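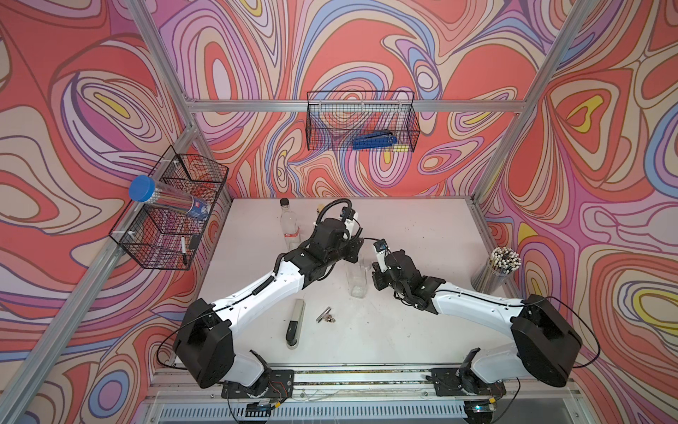

## Direct mail, part two: the list

I'd take a dull postcard and a great list over the reverse any time! Mavromatis mailed 248 past buyers in August and got 56 replies – a lovely result, mostly down to who was on that list.

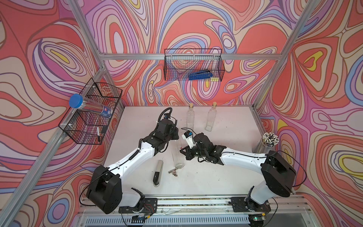

Yaqin Su wondered whether email wouldn't do the same job for less money. Sometimes, yes, but try both on your own customers before you drop the stamps.

For homework, split your list in two and change one thing only (headline or offer, please don't touch both).

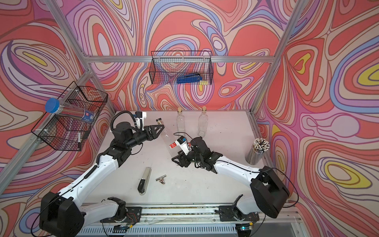 *Two arms, one bottle with a brown cap.*

Give each half its own reply code, or you'll never tell them apart. Keep the headline short
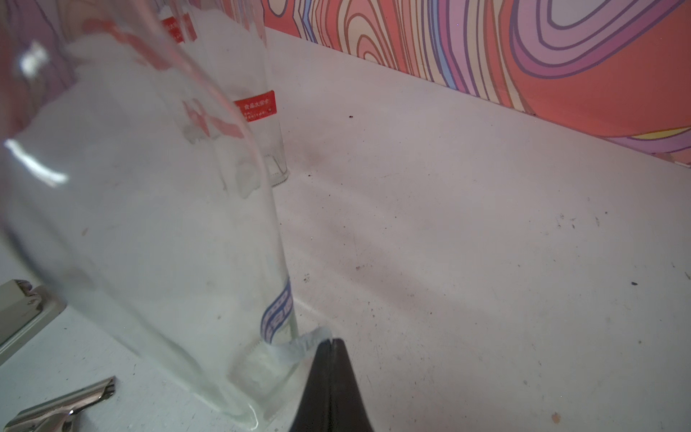 and put the code right by the phone number. Drafts to me by noon, 20 names minimum.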